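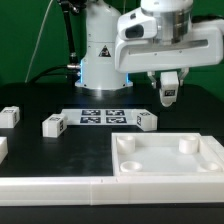 Student Projects: Music Business

Income after the hit: royalty flows in a small band partnership

1. Aim

The project set out to trace how income reaches the members of a band once an old recording finds a new audience. The case studied was Gavudix, a four-piece from Hulme whose single "Ganitz" was licensed for a television drama in July. The band trades as a limited company, Pilloteck, in which each member holds an equal share.

2. Method

Royalty statements covering 30 months were supplied by the company. Entries were sorted into recording income, publishing income and live fees. Payments below £2 were grouped together, as they came from many small streaming territories.
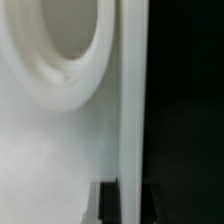

A white oval ring, with two dark gripper fingers below. Report author: Nadiia Skoryk, final-year student

3. Results

Recording income rose in the quarter after broadcast and then fell back, though not to its earlier level. Publishing income rose later — the collecting body pays in arrears — and went only to the two credited writers. Almost 600 separate entries were sorted, of which 19 could not be matched to a title and were left out of the totals.

Dividends were paid equally. Writers' shares were paid to them directly and do not appear in the company accounts, so the accounts alone understate the gap between members.

4. Limits

Merchandise was excluded, as no stock records were kept. Tax was not modelled.

Supervisor: Zoia Antoniuk
Submitted: 18 November 2019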